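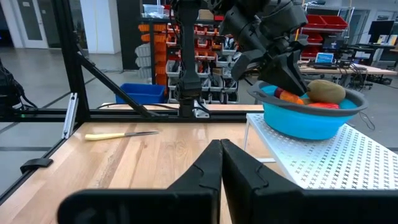 Delimard opens a fruit corner on the second floor

Staff at Delimard can now have fresh fruit during the working day. The new fruit corner opened in June in the open office, and it is free for everybody who works in the building.

The fruit comes from Bawa, a small grocer in the same street, which delivers at 8 in the morning. The first order was 745 pieces for the month. Kiwis and pears are on the list every week, and other kinds will change with the season.

Naa Quaye, who looks after the office, had the idea last winter. "People were going out to buy biscuits at four o'clock," she says. "I thought we can offer something better, and it does not need to cost much." The company has given 500 pounds for the first period, and this also paid for the soft bowls with a rim, which were chosen for their bright colours.

Everybody is asked to wash the fruit before eating it, to wipe the table afterwards and to put the knife back with the handle towards you. Pears which are still hard should stay out on the wooden table until they are ready.

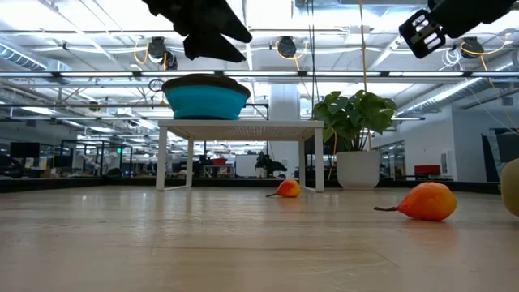
Also at Geston and Olier

Our two sister offices will follow after the summer. Geston has already a place near the kitchen, while Olier is still looking for a table of the right height. Colleagues there who want to help can write to Naa before the end of the month.

Contact the staff news desk | © Delimard | Back to top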